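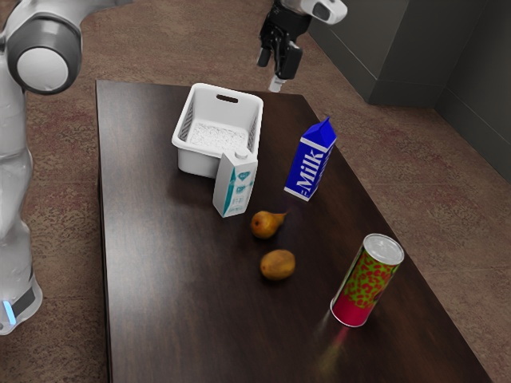 4.2 Does the finger opening matter?

We didn't plan to write this section at all. Arnel Layug had set up the simulated table for a different test, the one comparing our two controllers (Section 3), and I started swapping grippers on it one evening in March, mostly out of curiosity. The two-finger gripper in Figure 4 is the one we ended up calling Ciker. Its rival, Lositz, has the same wrist and the same housing but opens wider, and that's the only change we made between the two sets of runs.

Each gripper got 1000 tries at putting one item into the white basket. We kept the table cluttered on purpose, with cartons, fruit and a tall can, because our earlier work with tidy layouts told us very little (Florante Mangubat still teases me about that paper!). Ciker managed 742 of its tries. I'd have bet on Lositz to beat that easily, and it didn't. The wider fingers were kinder on the milk carton but kept knocking its neighbours on the way down, and the pear was a pain for both of them.

Figure 4. The simulated table used for the gripper runs, with the arm on the left and the basket towards the back.

One thing I'm less sure of is how much of this comes from the friction settings. Adelino Aguiar thinks the fruit is too slippery in our simulator, and he may well be right, so we went back and varied the friction on the fingers while leaving everything else alone. Those runs are in Section 4.3.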